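Zuko Supply > Storage and Desk > Small Containers

Brorkik Two-Piece Set, Plastic and Metal
Item no. 1842
Usually ships in 3 to 4 working days, Wednesday orders included

What you get
One clear plastic container with a white snap-on lid
One brushed metal cylinder with a side handle

Brorkik calls this a "complete storage system." It is two small containers sold in one box. We stock it because people keep ordering it, and we have rewritten the maker's text because we could not stand behind most of it.

The plastic piece
Clear enough that you can tell what you put in it, with a slightly milky look that the catalog describes as crystal. The lid is wider than the body, so measure your drawer by the lid. It is meant for clips, screws, cotton swabs and so on. The catalog also says "airtight." We have seen no test to support that and would not keep ground coffee in it for long. The band around the body is a nice enough detail and does nothing that we can find.

The metal piece
A plain upright cylinder with a loop handle and openings in the top rim. Brorkik says the openings "promote airflow." Maybe. They also let dust in. The brushed finish looks good on a dark table and will show fingerprints like any other brushed metal. The maker suggests hot drinks as one use. We don't, and we list it as a holder only.

Compared with the Ruso set
The Ruso costs less and has a separate lid, which you will lose. If that doesn't bother you, buy the Ruso. The Beneš version is heavier and nearly always out of stock.

Care
Hand wash both. The maker claims dishwasher safe for the plastic piece, top rack, but the leaflet in the box says hand wash only. We asked in March which one is right and are still waiting.

Returns
Unused sets within 3 weeks. We do not take back single pieces.

Page text: Igor Šindelář
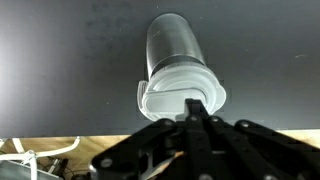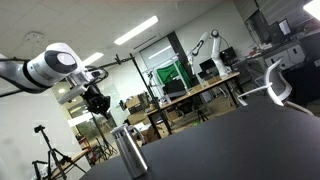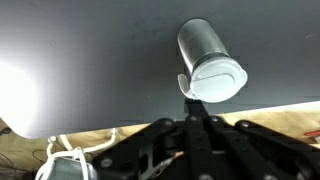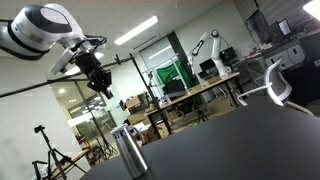 Plastic container with white lid (first and third photos); metal cylinder with handle (second and fourth).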